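Nabil Najjar's blog
Two arms, one bad habit
January 21, 2026

I have been putting off writing about the data work because most of it is dull to describe. You sit down, you drive a pair of arms through a pick, you save the episode or throw it away, and you do it again. But I've had the same question in my inbox a few times now, mostly from people who read the June post and want to know how the simulated half of it is going, so this is an update.

The goal hasn't changed. We want a policy that can pick up a small irregular object with one arm and pass it to the other. No fixed grasp points, no markers on the object. The policy sees camera views and joint positions and has to work out the rest from examples. The target is 2000 saved episodes before we train the version we plan to compare against the old one.

Everything is collected in simulation for now. Jahangir wrote the room generator, which we call Zein. It builds a room out of a wall material, a floor, some furniture and whatever gets hung on the walls, then drops the robot in it. The reason for all the variety is that our first policy learned the room. It did well in the plain gray box we started with and fell apart as soon as we changed the wall color. I should have seen that coming and I didn't.

So now the rooms are loud. Tile, wallpaper, brick, posters, big landscape pictures. Eyerusalem complained that some of them give her a headache after an hour, and I agree with her, but the policy needs to learn that the wall has nothing to do with the job. We change the room every 14 episodes. We used to change it every time, but loading was slow and the operators lost their rhythm. 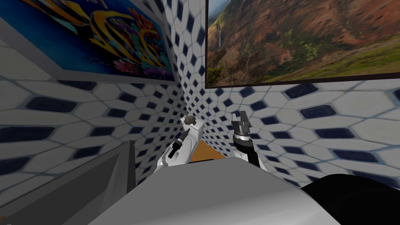 Operators work in sessions of an hour, then stop. We tried longer and the episodes got sloppy near the end. You can see it in the joint data: more small corrections, more hovering before the grasp closes. I don't think hovering is a mistake exactly, but the policy copies it. The first trained version would reach the object and then wait above it for no reason I could find until I went back through the episodes and saw that Fares and I both do this. We pause to check depth. The policy doesn't need to check anything, it just learned that there is a pause.

I thought about trimming the pauses out automatically. Majdi tried it with a simple velocity threshold and it also cut the short stop at the handoff, when one gripper has closed and the other hasn't opened yet. Without that stop the policy let go too early. We put the pauses back and asked people to be quicker on the approach instead. That has helped more than the script did.

The other problem is failed grasps. Our rule in the beginning was to delete anything where the object slipped. That left us with a set where nothing ever goes wrong, and a policy that has no idea what to do when something does. The rule now is that if the object slips and you recover it within the same episode, you keep it and tag it as a recovery. If it goes on the floor, you delete it. I'd like more recoveries than we have, but asking people to fumble on purpose gives strange results. The fake fumbles all look alike.

Objects are the weak spot. We have seven shapes in the current set, all small and lumpy, and I can tell the operators have favorites because the counts aren't even. I've taken the choice away from them and the generator now assigns the object. Two people didn't like this. It stays.

A few smaller things, mostly notes to myself:

The lag between the controller and the left arm was worse than the right. Jahangir found it last week, a smoothing filter somebody had left on for one side. Every episode before the fix has it. I haven't decided whether to drop them or train with them and see.

Camera position gets a small random shift at the start of each episode now. It was fixed before. Nestov, the viewer we use for playback, doesn't store the shift, so it has to be written into the episode file separately.

File names need the object in them. I keep opening episodes to find out what is being picked up.

Next is a training run on what we have, to check that the pauses are shrinking. If they are, we carry on to the full count. Eyerusalem is setting it up and I'll post the curves when there is something to look at.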